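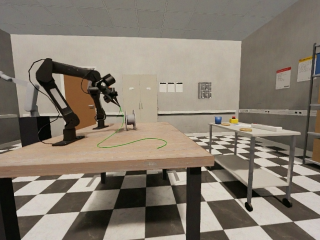 Giuliana Cárdenas would rather have the dents. She bought her kitchen table second-hand in Rotdale for 200 pounds, and when the seller offered to have the top sanded and oiled before delivery she asked him to leave it alone. Sanding, she says, takes off the only part of a table worth paying for.

Plenty of buyers now agree with her. At Apaza, a furniture repair shop on the edge of the town, requests to strip a table back to bare wood have fallen for years. More people want a wobbly leg fixed or a split glued and the surface left as it is.

Brayan Giraldo, the shop's owner, thinks the change has to do with money as much as taste. A full refinish of a large table costs 900 pounds at his rates. Tightening the joints and waxing the top costs far less, and the table goes home the same week.

"People used to be ashamed of marks," he says. "They'd put a cloth over them when they had visitors. Now they show me which child did which."

His workshop opens at eight in the morning and the first job is usually glue, which needs the whole day to set. Old tables fail in the same few places. The joints between leg and rail dry out, especially in houses with heating under the floor. Tops cup when only one side has been oiled. Screws put in by a previous owner, often too long, work through and leave a small bump that people take for a knot.

Giraldo keeps a written record of every table he mends. The book stood at 373 when I visited in December, with a note beside each entry of what had gone wrong. Heat rings are the most common complaint and, in his view, the least serious. A pale ring is in the finish and will often come out with wax and a soft cloth. A black one has gone into the wood, usually where iron and damp have met, and he advises leaving it.

Bríd Ó Súilleabháin disagrees with some of this. She restores furniture under the name Flellia and still sands most of what she is sent. A worn finish lets in grease and water, she says, and a table that is used for food ought to be sealed.

"I like a bit of history too," she says. "But I've had tops in here that smelled of onions."

Her method is slower than it used to be. She starts with a card scraper, which takes off a thin layer and leaves the deeper marks, and reaches for sandpaper only when that fails. Hard wax oil goes on in two thin coats. She leaves the table for 4 days before anyone may put a plate on it -- longer in wet weather.

Both of them turn away veneered tops that have been sanded once already, as there is seldom enough left to work with.

Cárdenas has done nothing to hers except rub the edge with beeswax. There is a burn near one end, the shape of an iron, and she has stopped putting the fruit bowl over it.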